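¿Sirve de algo el limpiador de inodoro en gel para la cal vieja, o es tirar el dinero?

Publicado por Heather Semple el 24 de mayo de 2019 en Limpieza del hogar

Llevo dos años en un piso con agua durísima y el váter tiene un cerco marrón justo en la línea del agua que no se va con nada. He probado vinagre (caliente, frío, toda la noche), bicarbonato, las dos cosas juntas, que hace mucha espuma y poco más, y unas pastillas de la marca Lukmont que dejan el agua azul y el cerco igual que estaba, solo que ahora lo veo sobre fondo azul.

Mi cuñada jura que con uno de esos geles de botella con el cuello doblado se le quitó en una noche. No me lo creo. En el súper todas las botellas prometen lo mismo y ninguna dice cuánto hay que dejarlo ni si vale para cal de años. Además en el bazar de mi calle tienen varias importadas, con la etiqueta en chino, y no sé si fiarme de algo cuyas instrucciones no puedo leer.

Lo que quiero saber:
¿La forma de la boquilla importa o es puro adorno?
¿Hay diferencia real entre unos y otros?
¿Se puede usar si la taza está un poco rayada? La mía lo está, culpa de un estropajo metálico de la inquilina anterior.

Por favor, respuestas de gente que lo haya probado. Las de «a mi vecina le va genial» ya las tengo en casa.

2 respuestas

So-yul Yook
76 votos útiles

Te entiendo la desconfianza porque yo era igual, y en parte lo sigo siendo. Voy por orden.

La boquilla sí importa, es casi lo único en lo que no mienten. Con el cuello recto el producto cae al fondo, se mezcla con el agua y se diluye antes de tocar la cal. Con el pico doblado puedes meterlo debajo del reborde y apretar mientras das la vuelta. Baja por la pared y una parte se queda agarrada. Otra cosa es que se quede agarrada «horas», como dicen los anuncios. En mi taza, a los veinte minutos casi todo estaba abajo.

Sobre las diferencias: mira qué lleva y olvídate del color, del olor y de los dibujitos. Para la cal te hace falta un ácido. Muchos geles llevan lejía, que blanquea y desinfecta pero a la cal no le hace nada. Te quedas con un cerco más clarito y crees que ha funcionado, hasta que vuelve a coger color a las dos semanas. Yo compré así tres botellas seguidas, por tonta. 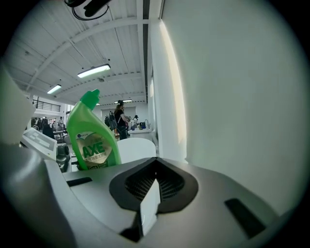 En cuanto a las importadas, no es que sean peores por venir de donde vienen. Mi madre usa AXE desde hace mucho y está contenta, aunque ella tiene agua blanda y limpia el baño a diario, o sea que a ella también le iría bien con agua del grifo. El problema para ti es el que ya has dicho: si no puedes leer la composición, no sabes si compras ácido o lejía. Pregunta en la tienda si tienen la ficha en tu idioma o una pegatina con la traducción. Si se encogen de hombros, déjala en el estante. Y una botella verde no quiere decir nada, hay ácidos verdes, azules y rosas.

Lo que a mí me funcionó, dentro de lo que cabe:

Primero hay que bajar el agua. Con la escobilla la empujas fuerte hacia el desagüe hasta que el nivel quede por debajo del cerco. Si no haces esto, da igual lo que compres.
Luego pones papel higiénico pegado a la pared, encima de la mancha, y lo empapas con el gel antical. El papel lo mantiene en su sitio.
Lo dejas el tiempo máximo que diga el envase, sin pasarte.
Frotas con la escobilla, tiras de la cadena y miras. Si la cal es vieja, te va a tocar repetir.

Yo repetí cuatro veces en una semana y se fue la mayor parte. Toda, no. Queda una sombra que solo veo yo.

Y lo importante: no mezcles. Si la noche anterior echaste lejía, aunque fuera poca, tira de la cadena varias veces y espera antes de usar un ácido. Juntos sueltan cloro gas, y en un baño sin ventana eso es muy serio. Quita también la pastilla azul, que algunas llevan lejía. Guantes y ventana abierta, o al menos la puerta.

De las rayas no sé gran cosa. Supongo que la suciedad se mete ahí y cuesta más sacarla.

Comentario de Heather Semple: Gracias, lo del papel no lo había oído nunca. Acabo de mirar las tres botellas que tengo bajo el lavabo y las tres son de lejía. Me siento estafada, sobre todo por mí misma.

Comentario de So-yul Yook: Bienvenida al club. Guárdalas para desinfectar, pero en otro armario, lejos del antical.

zuder_reformas
2 votos útiles

Todo eso son parches. Si el agua es dura, la cal vuelve siempre, quites lo que quites. Pon un descalcificador y listo. En mi edificio montaron uno de Uston en noviembre y desde entonces ni cerco ni nada. Vale un dinero, pero la gente se gasta lo mismo en geles a lo largo de la vida y no se da cuenta.

También puedes cambiar la taza. Una rayada ya no se recupera, el esmalte no vuelve a crecer.

Comentario de Heather Semple: Vivo de alquiler, no voy a poner un descalcificador en casa de otro. ¿Y cuánto vale «un dinero»?

Comentario de zuder_reformas: Depende de la instalación. Por 1.000 euros tienes algo decente.

Comentario de So-yul Yook: Mil euros son muchísimos geles. Y el descalcificador no quita la cal que ya está pegada, así que el cerco lo tendría que frotar igual. En lo de la taza sí te doy la razón: si el esmalte está tocado, la marca vuelve antes. Por lo menos, Heather, no uses nada más que raspe, ni la piedra pómez que recomiendan por ahí. En la porcelana sana hay quien la usa mojada, pero yo en una rayada no me atrevería.

Comentario de Heather Semple: Actualizo. Compré un antical que pone ácido clórico... perdón, clorhídrico, en la etiqueta, bajé el agua y puse el papel. Dos noches, el tiempo que dice el envase y ni un minuto más. La mitad del cerco ha desaparecido y la otra mitad está más blanda, se nota al pasar la escobilla. Sigo pensando que lo de mi cuñada en una sola noche es mentira. Voy a por la tercera el fin de semana.

Esta consulta se ha visto 3.642 veces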